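Odby Tube Handler: Set-up and Service Guide
Section 8. Dropped tube and grip fault (code 80)

By the Veroder workshop, updated March
14 shares | 3 comments

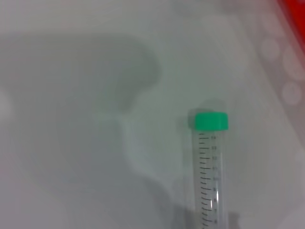
8.1 When this section applies

Use this section when the arm stops with code 80 on the panel. The code means that the gripper closed, the finger sensor reported a tube, and then the report was lost during the lift. In most cases the tube slipped at the screw cap. The section is valid for controller software 3050 and later. If you have older software, the same fault is shown only as a red lamp without code.

CAUTION: Do not put your hand between the fingers while the green ready lamp is on. The arm can start again without a sound. Press the stop button first and wait until the lamp is off.

8.2 Make the machine safe

1. Press the stop button on the front of the controller.
2. Wait until the ready lamp is off.
3. Open the door. If the tube contained liquid, put on gloves and follow the spill rules of your own laboratory before you continue.
4. If a tube is still held in the fingers, support it from below with one hand. Turn the release knob to the left with the other hand.

Note: The release knob is stiff on new machines. Do not use pliers on it. We have replaced three knobs in one month for this reason.

8.3 Find the cause

5. Look at the rubber pads of the fingers. A shiny pad has lost its grip and must be changed, also if it is not torn.
6. Clean the pads with a cloth and a little alcohol. Let them dry for 3 minutes.
7. Stand an empty conical tube with its cap closed in the test position. The printed graduation must be turned to the wrist camera, so that the numbers can be read in the camera view. For this test you need to read at least from 14 to 8.
8. Compare the live view with the view at the start of this section. A little softness in the numbers is allowed. If you cannot read them at all, clean the camera window and look again.
9. Check that the tube stands upright. A tube that leans will be taken on one side of the cap only, and it will turn out of the fingers when the arm goes up.

Note: Shadows on the work surface can disturb the cap search. If the search marks a shadow and not the cap, move the desk lamp and repeat from step 7.

8.4 Test and return to work

10. Close the door and choose Service, then Grip Test.
11. Start the test with the empty tube. The arm makes 8 lifts. Stay at the machine during all of them.
12. If all lifts are good, press Clear Fault. Write the code and the time of day in the machine log.
13. If one lift fails, change both pads (order from Stonow, as a pair) and repeat the test one time. If it fails again, leave the machine stopped and call Tapsell service.

CAUTION: Never clear code 80 without the grip test. The controller will accept it, but the fault is then not counted, and the next drop may happen with a full tube.

Comments (3)

benchside_k: Step 9 was our problem. The holder had a crack and the tube was leaning only a very little. Please make the note bigger.

mlab2: Can the grip test be run with another tube size? We have only the small ones on Friday shift.

Veroder workshop: @mlab2 No, not with this software. Please keep one empty tube of the normal size near the machine.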